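Skesness Furniture Bank moves to larger rooms

Apr 16, 2022

The Skesness furniture bank reopened this week in larger rooms on Treltar Street, with space to clean and repair small tables, cabinets and nightstands before they go out to households. The group outgrew its old unit in March, when it took in 31 pieces in a single week. Most of what comes in is painted white and needs a wipe-down and little else.

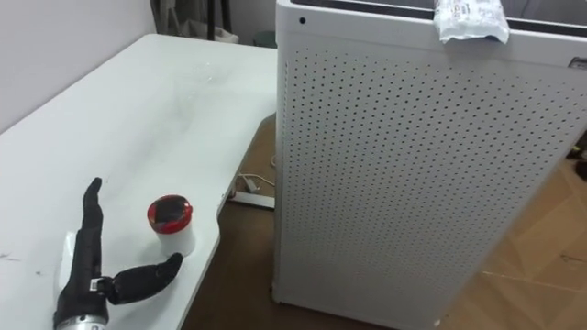

Yasir Malik

Each piece is wiped and checked over before it gets a delivery slip. Tabletops are looked at for scuffs and drawers are opened and closed. Anything that wobbles goes to the repair bench, and loose knobs are tightened or replaced. Metal cabinets are handled the same way, except that doors are tested with a level.

The new rooms cost $800 a month, paid for through the Rahimi Fund until the end of next year. About 26 households are on the waiting list. Side tables with a drawer are the most requested item after beds, and they usually leave within two days of being cleaned.

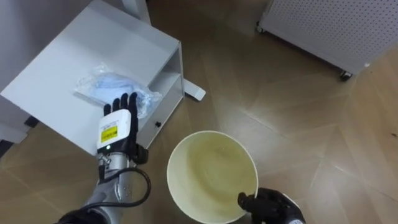 Sobia Baloch wrote to ask that donors empty the drawers before drop-off. She picked up a nightstand last month and found a stranger's keys and a stack of old letters in it, and it took her several calls to get them back to the right person.

Drop-off is at the side door on weekday mornings. Large items need a call ahead. Mattresses and glass tabletops are not accepted.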